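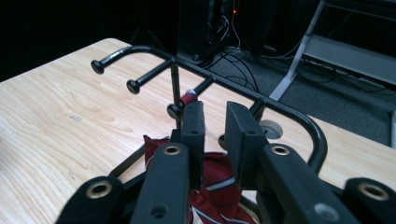

Ticket 3070: star ratings vanished from old movie reviews
Status: open, then closed, then open again
Last updated: February, 9:40 pm

Reported: every review posted before the move to the Kunska theme shows zero stars out of 10. That is 877 reviews. I have apparently hated every movie since I started this blog, including the ones I called masterpieces in the first line.

Step 1. Cleared the cache. Still zero stars. Cleared it again, harder. Same.

Step 2. Opened the review of Bremholm (a 9, and I'll fight for it). The rating is still in the database. The theme wants a field called "score" and my old reviews have "rating". Wrote to Kunska support, who sent me a link to the page I'd been reading when I wrote to them.

Step 3. Ran a rename on a test copy. It fixed 775 reviews and left the rest at zero. Spent an evening looking for what the leftovers had in common. I suspected the foreign titles, then the accents, then my hosting company.

Step 4. It was the half stars. In my first years I gave scores like "7 and a half", typed out in words, as if I were paid by the letter. The theme reads that as nothing and prints nothing. Noonan got "a grudging 6", so that one's on me too. 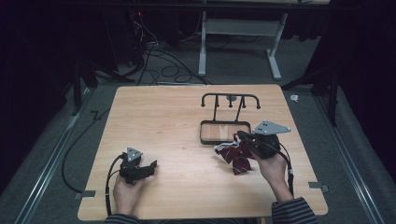
Karabo Magagula wrote in to ask whether the yearly awards page pulls from the same field, as it now lists Stetstead as both best and worst movie of the year. It does. With everything tied at zero, the page goes by whatever it finds first, from either end. Closed the ticket too early, reopened it.

Step 5. Fixing the typed-out scores by hand, oldest first. No rounding up. I was tempted with Noonan and held firm.

Still to do: rerun the awards page, check the sort order on the horror list, take down the banner saying all is well.

Comments (3)

Karabo Magagula: Awards page looks better, but the sequels list is upside down now. Unless you meant that.

reelgone: I liked it when everything got zero. Saved me a lot of evenings.

Marnie: Bremholm is a 7 at best. Please open a ticket.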